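Plullivitz adds towel kit to its two-arm bench cell

2021-07-11

Plullivitz has put a textile handling kit on sale for its two-arm bench cell, aimed at laundries, hotel suppliers and test labs that want to automate the folding and rolling of small terry towels. The kit is sold under the name Lamberg and ships as a hardware and software bundle. It replaces the textile add-on that the company withdrew from its price list in January.

The bundle contains 2 pairs of replacement fingers, a wrist camera bracket for each arm, a mounting plate and a license for the handling software. Fingers are exchanged with a hex key and need no change to the gripper drive. Owners of the first version of the cell have to update the controller before the software will install. Cells delivered with the current controller need no update.

Terry cloth is a harder load than woven sheet. The loops catch on sharp edges, the fabric compresses unevenly, and a folded stack has no fixed outline for a vision system to match. Lamberg deals with this by using the second arm as a support. One gripper closes on the hanging or lower part of the fabric, and the other comes in from a different direction and bears on the fold. The controller limits the closing force on each side separately, so the supporting arm can stay stiff while the first one gives.

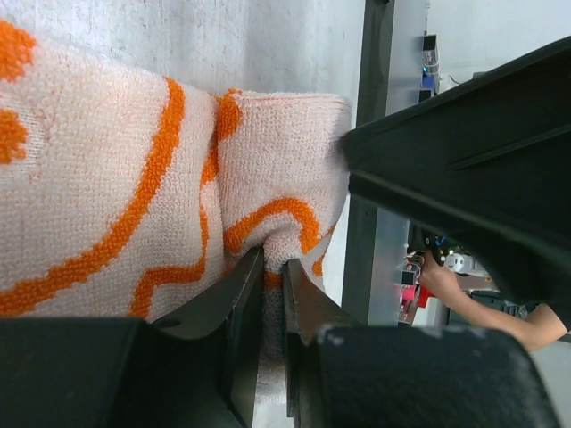 Two grippers on one patterned towel, with a strip of the fabric pinched between the fingers of the nearer one.

The software runs in three modes: fold, roll and transfer. Each mode is set up by demonstration. An operator guides the arms through the task, the wrist cameras record along with the joint positions, and the controller builds a motion from the recordings. Plullivitz recommends 15 demonstrations per towel type for folding and 16 for rolling. Recordings are stored on the cell and can be exported in an open format. The license covers 300 stored demonstrations, and further blocks can be bought separately. Deleting old recordings frees space under the license, though a motion already built from them is kept.

Roll mode is the part most buyers will want to look at closely. The finished roll has to be set down on end without opening, and the fingers have to clear it on the way out. The software treats the roll as an upright cylinder and plans the approach from the side, with the finger tips kept low. Sewn-in labels are a known difficulty for this type of planner. A small gray tag like the one lying flat at the foot of this peach-pink cylinder, in the gap between the fingers, can be masked during setup so that it is not taken for part of the outline. The mask is drawn once per towel type on the operator screen and follows the base of the roll. Loose threads cannot be masked in the current release. 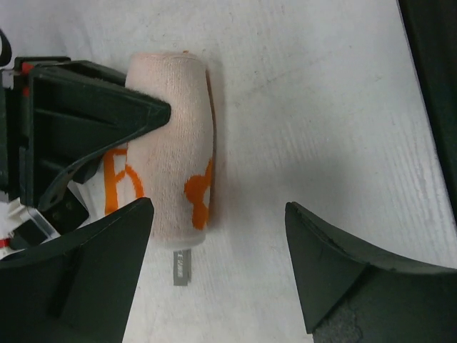 Grip height is also set by the operator. A low grip leaves the upper part of the roll undisturbed but makes it more likely to tip during transfer. A grip at mid height holds better and narrows the fabric at the point of contact. The manual advises starting at mid height and lowering the grip in small steps if the roll comes out creased. Force is entered as a percentage of the maximum, and the value is saved with the towel type.

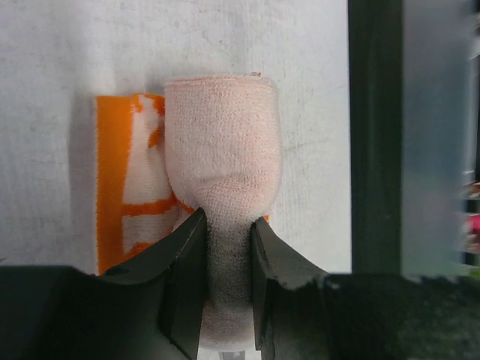
Mid-height grip on a rolled or bunched pink towel, with an orange-and-white towel behind it.

Masson, the distributor, handles orders and first-line support. Installation is available as a paid option and includes setup of one towel type. Training is held at the Masson site in Rirnudgate or by video link. Replacement fingers are stocked as spare parts and are sold in pairs only. The pads are treated as wear items and are not covered by the warranty on the arms.

Several limits are listed on the data sheet. The kit is not rated for wet fabric. Bath sheets are outside the working area of the standard cell, and pieces with metal fasteners are excluded because of the pads. The two arms share one emergency stop circuit, and a cell that has been modified to separate them cannot run the software. Operation next to staff requires a risk assessment by the buyer, as with the base cell.

Plullivitz has not published a cycle time for any of the three modes. Prices are given on request. A trial license without the export function can be downloaded by registered owners and runs with the standard fingers, at reduced force.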